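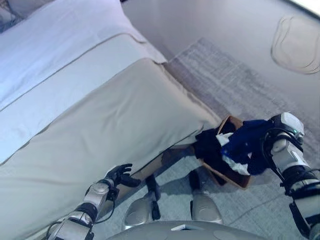

Posted in: Student Projects / Robotics / Final Reports

Laundry Pickup With a Two-Armed Robot: Project Report
Renji Sugawara
Sep 12, 2019

Goal

The goal of this project was to get a robot to take clothes out of a box on a bedroom floor, one piece at a time, and put them on a bed. I did not try to fold anything. Folding is a much bigger problem, and I had one term. I wanted to know if a simple method for picking a spot to grab would be good enough when clothes are bunched up on top of each other.

Most of the work was done at the Clirkulgate shared workshop, where I had a bench and a storage shelf. The bedroom tests were done in a furnished room with carpet.

Parts and budget

My budget was $800 for everything I had to buy. The robot itself was on loan from the workshop, so it does not count toward that number. What I bought was mostly cable, connectors, rubber sheet for finger pads, a spare power supply and a lot of secondhand clothes. I spent $700. The power supply was the most expensive item, and I only needed it because I wired the first one backward.

The arm control board is a Ramov board that was already in the workshop. It is old and the manual is missing pages, but two other students had used it and left notes. I wrote the new software in Python on a laptop. The laptop talks to the board over a wired link. I tried wireless first and dropped it when the arms started pausing in the middle of a motion.

Method

The head camera looks down at the box. The program finds the rim of the box, throws out everything outside it, and splits what is left into patches by color. It picks the largest patch, finds the highest point on that patch, and sends one hand there. The hand comes in from above, closes, and lifts slowly. If the motors in the fingers report almost no load after the lift, the program counts it as a miss and tries again with the hand turned a quarter turn.

Only one arm grabs at a time. The other one stays open and out of the way. My first plan was to use both, with one hand pinning the pile while the other pulled. In practice the hands kept blocking each other over a box that small, and I moved the second hand off to the side. I would still like to go back to this.

I used a plain cardboard box. The workshop has a stiff plastic tub that would have been easier to detect, but its walls are too tall for the wrist to clear at the angle the arm comes in.

Bench tests

On the bench I logged 3,000 grab attempts over the summer, most of them with the same small set of shirts and towels. This was more than I needed. The results stopped changing well before the end, and I should have spent that time on different fabrics.

Thick towels were the easiest. Smooth, shiny cloth was the hardest, and it would slide out between the fingers during the lift. Gluing rubber sheet to the fingertips helped with this. The glue did not hold up, and I had to redo the pads several times until I switched to a contact cement that Maruyama at the workshop uses for shoe repairs.

Bedroom tests

The room gave me three problems I did not have on the bench.

Color. Under cool light, white cloth came out bluish, and the program sometimes joined a white shirt to a blue one as a single patch. I fixed most of this by setting the white balance by hand at the start of each session.

Space. With the box near the corner of the bed, a sleeve hanging over the rim could end up very close to the bed cover. Twice the program decided the cover was part of the laundry. I now shrink the box outline by 2 cm before looking for patches. The downside is that clothes hanging over the rim are partly ignored.

Dark clothes. Black garments have so little detail in the camera image that the highest point is mostly a guess. I did not solve this. The program leaves black patches for last.

What I would change

I would start in the real room much earlier. I would also record the finger load from the first day. I only began saving it in the last weeks, so I can't compare the early pads with the later ones.

The code still has the box size typed in by hand. Anyone reusing it will need to measure their own box and change the two values at the top of the settings file.

The next step is putting the clothes down flat. Right now they are dropped in a heap. I plan to work on it in October with the same arms and, if I can get it working, a Skivmont depth sensor in place of the color patches.

Back to top | Contact the workshop | © 2019 Clirkulgate Student Projects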